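Ropes for the Velier

My second week at Bravby Marine Stores, they put me on the night phone. You sat in the back office with a cot and a kettle, and if a ship called in wanting something, you found it in the warehouse and got it down to the pier before she sailed. Mostly ships didn't call. I'd read four paperbacks by Thursday.

Then at 2 a.m. the Velier rang up. Bulk carrier, berth 19, sailing at first light, and the mate wanted two mooring lines, a drum of deck paint and 202 pairs of work gloves. I asked him to repeat the gloves. He did, slower, like I was the problem.

"What size?" I said.

"All of them," he said, and hung up.

So off I went with the hand truck and a flashlight, because the lights in Aisle 7 had been out since before I was hired. The lines were easy enough (heavy, but easy). The paint was a pain. We had Navoma gray and we had Räsänen gray, and I swear to you those are the same gray, but I'd heard the day guys nearly come to blows over it, so I stood there holding a lid in each hand and sweating.

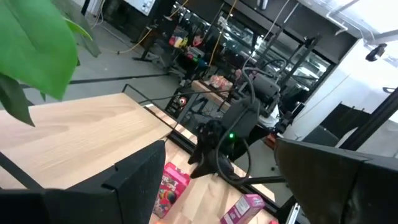 I went with the Navoma. It was closer to the door.

The gloves took me until almost four. I loaded the van, got lost twice between the gate and the pier -- all those stacks look alike in the dark -- and pulled up under the biggest wall of rust I had ever seen in my life. The mate came down the gangway in slippers. Slippers! He looked at the lines and nodded. He looked at the paint for a good long while.

"We use the other gray," he said.

I told him it was the same gray. I told him with a lot more confidence than I had. He thought about that, and then he signed my slip, $3,165 and not a word about the price, and went back up for his crew.

I stayed to watch her go out. Nothing much happens, you know, the gap just gets wider and the water goes brown in the middle. Up on the bow a guy was already putting on a pair of my gloves. They looked too big for him. He waved anyway, and I waved back and drove home the wrong way down the one-way road by the fuel dock.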